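Javater lab visit, Damgate, June

The tour of the Damgate office is short, as most of the work runs in simulation. We were given a desk, a terminal and a walk through Bozkurt, the in-house planner, and Custarska, the scene generator that feeds it.

Custarska builds a room, drops objects on a surface and varies the light. Bozkurt then has to find a grasp and a path to it. A nightly run covers 1,001 rooms, and 39 had failed in the last one - mostly in planning, a few in perception. Dim rooms with dark furniture are kept in the set on purpose.

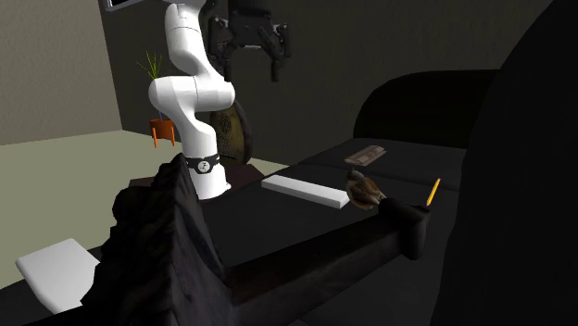 Javater's perception lead objected to the word failed: a planner that returns no path within its time limit has given a valid answer, and the log should list it separately from a collision.

We asked about small irregular shapes such as the bird figurine. Bozkurt samples 200 grasp candidates per object, drops those with the fingers in contact with anything else, and ranks the rest. The view from the gripper is used for the final approach, where the fingers take up much of the image and have to be masked.
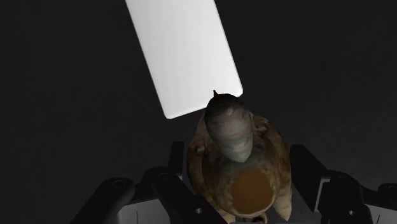
Page last changed: June, 2 edits

Controller tuning was covered only briefly. Gains are stored per scene file, and a replay tool steps through joint commands one tick at a time.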